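What's Inside a Computer? Let's Take the Side Off and Look!

Hi again! I'm so glad you're back, because today we get to do one of my very favorite things, and that's peek inside a desktop computer.

When I was eight I thought there must be something magical in there. I pictured tiny lights zipping around, or maybe a little glowing ball (I really did!). Then my school was getting rid of an old machine and I got to see it with the cover off. No glowing ball. It looked more like a tiny city seen from an airplane window, with flat roofs and towers and long straight streets, and I have been nosy about computers ever since.

First, a word about the box

The big box that sits under a desk has a name. It's called the case, or the tower if it's the tall kind. People sometimes call the whole box "the hard drive," but the hard drive is only one part that lives inside it. It's a bit like calling your whole house "the closet"!

One side of the case usually comes off. Some have screws, some have a latch. Most people lay the tower down flat before they work on it, so the open side faces the ceiling and they can see straight down into it.

A quick safety stop before we go on. Please don't open a computer by yourself. Ask a grown-up, and make sure it's shut down and unplugged from the wall. And there is one part you should never, ever open, even when it's unplugged. I'll tell you which one in a minute.

The city map

The biggest flat thing inside is the motherboard. It's often green, but they come in black and blue and other colors too. Think of it as the ground the city is built on. Thin metal lines run all over it, and those are the streets. They're called traces, and electricity travels along them from one part to another. Every other part of the computer plugs into the motherboard somehow, either straight into it or with a cable.

Try to find the green motherboard first, and then hunt for anything bright blue.

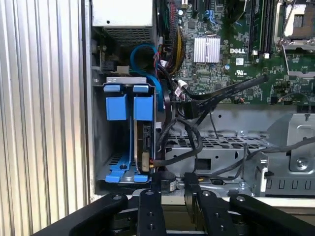
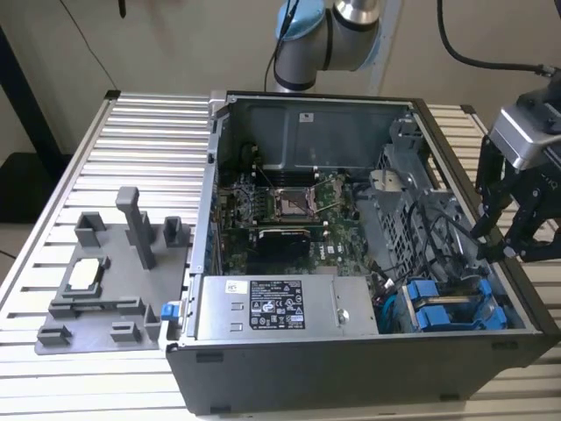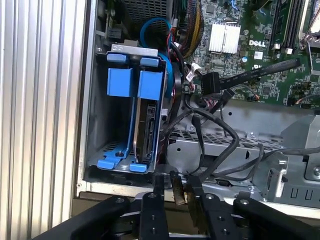 Now let's meet everybody who lives in the city.

The processor, or CPU. You'll hear people call it the brain. It does the thinking, except that its kind of thinking is really just very simple sums done very, very fast. The processor is a flat square thing, small enough to sit in your palm, and it goes in its own special seat called a socket. The socket has a metal frame and a little lever that holds the processor down tight, like the bar that comes down over your lap on a roller coaster. When there's no processor in it, you can see the bare square where one would go. Don't touch that part! The contacts are tiny and they bend or get dirty easily, and then the whole board might stop working.

The heatsink. Chips get warm when they work hard, just like you do when you run. A heatsink is a block of metal with lots of thin fins standing in rows. The fins give the heat more places to escape into the air. Big ones go on top of the processor and usually have a fan nearby, and little square ones sit on smaller chips. If you've ever spread out your fingers to cool off your hands on a hot June afternoon, you've been a heatsink.

The memory. Memory comes on long skinny sticks that push down into long skinny slots. There's a latch on the slot to hold the stick in place. Memory is like the top of your desk. It's where the computer keeps the things it's using right now, such as the game you're playing or the page you're reading. Turn the power off and the desk gets wiped clean, every time.

The hard drive. So where do your drawings and photos go when the computer is off? On the drive! If memory is the desktop, the hard drive is the drawer underneath. I looked at the one in my own computer this morning and it's holding 1,538 photos, and I'm sorry to say 547 of them are of my cat Turitz asleep. Turitz has a brother called Suvus, who will not sit still for pictures.

Drives go in a metal box called a drive cage. It's usually full of holes so air can get through. In lots of office computers each drive rides in a plastic carrier, like a tray, with tabs on it to squeeze. And here's a neat trick from the people who design these things – they often make the parts you're allowed to grab a bright color. Blue is a popular one. So if you spot a blue tab among all that gray metal, it's probably saying "squeeze me" or "pull me." Isn't that smart? I wish my suitcase did that.

The cables. These look like a big bowl of spaghetti, I know. But there are only two main jobs for them. Some carry power, and those are often bundles of red, yellow and black wires. Others carry information. The cable that carries information to a hard drive is called a SATA cable (most people say SAY-tuh or SAT-uh, and both are fine). It's thin and flat-ish and it comes in cheerful colors.

The power supply. Remember the part I warned you about? It's this one! The power supply is a metal box tucked into one end of the case. It takes the strong electricity from your wall and turns it into a gentler kind the other parts can use. It can hold on to some of that electricity for a while after you unplug it, so it stays closed. Grown-ups leave it closed too. Read the label if you like, but that's all.

Try this at home

You don't need a real computer for this one. Find a shoebox, lay it on its side on some newspaper, and build your own city:

Green paper for the motherboard, glued flat on the bottom.
Cardboard folded back and forth like a fan for the heatsink.
Popsicle sticks for the memory.
A matchbox (an empty one) for the hard drive, with a blue paper tab so you can pull it out.
Red, yellow and black yarn for the power wires.
A little box wrapped in foil for the power supply. Write DO NOT OPEN on it!

Mine took me 60 minutes, but I spent a lot of that looking for the glue. When you're done, put your finger on the power supply and follow the yarn. Can you get to the hard drive without lifting your finger?

Next time we'll talk about what happens when you press a key on the keyboard, and why it's faster than a blink. Bring a flashlight and a friend!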